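Florside Household Exchange Extends Hours and Adds Kitchen Sorting Area

The Florside Household Exchange will remain open until 7 p.m. on Thursday evenings beginning in September, the organization announced this week. The change follows a year in which 4,000 household items passed through the Exchange, of which 2,258 were kitchen tools, linens and small cookware.

The Exchange accepts used household goods from residents of Florside and Katona and makes them available at no charge to people setting up a new home. Visitors may select items on site or request a prepared kitchen set through a partner agency.

Under the new schedule, donations will be received at the side entrance until 6 p.m. The last hour of the evening is reserved for visitors collecting items. Saturday hours are unchanged.

"Many of the families we serve work during the day, and the earlier closing time made it difficult for them to come in person," said Effie Sutherland, director of the Exchange. "We want people to be able to choose what goes into their own kitchen drawer."

The organization has also set aside a carpeted room at the rear of the building for sorting kitchen goods. Hand tools such as spoons, spatulas and ladles were previously kept with general donations, where they were often mixed with toys and hardware. They will now be placed in open gray bins and checked before they go to the shelves. Fabric articles that arrive with kitchen goods will be removed and sent to the linen section.

Yen-ting Yeh, who coordinates intake, said that serving and turning tools are the items most often missing from a prepared set. A standard set from the Exchange includes 3 cooking utensils and 4 place settings, along with a pot and a cutting board. Requests for sets rose in the spring and have stayed at the same level through the summer.

Donors are asked to wash and dry all items before bringing them in. Utensils with light scratches are welcome. The Exchange cannot accept tools with cracked handles, nonstick pans with peeling surfaces, or loose knife blades. Sharp items in good condition should be wrapped and handed to a member of the staff at the door.

Shelving for the new sorting area was supplied by Wona, a storage company based in Katona. Funding for the extended hours comes from a one-year grant from the Linuvov Fund, which supports housing and resettlement programs in the area. The Exchange will report to the Fund on evening attendance at the end of the grant period.

Partner agencies may continue to submit requests for kitchen sets by phone or at the front desk. Requests received by noon on Thursday can be collected the same evening, subject to availability. Large donations, including furniture and complete sets of dishes, still require an appointment.

A spatula with a green handle and a teal spoon in a bin at the Exchange.

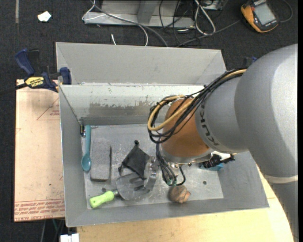

Items Currently Needed

Cooking spoons, slotted spatulas, can openers, dish towels and saucepans with lids.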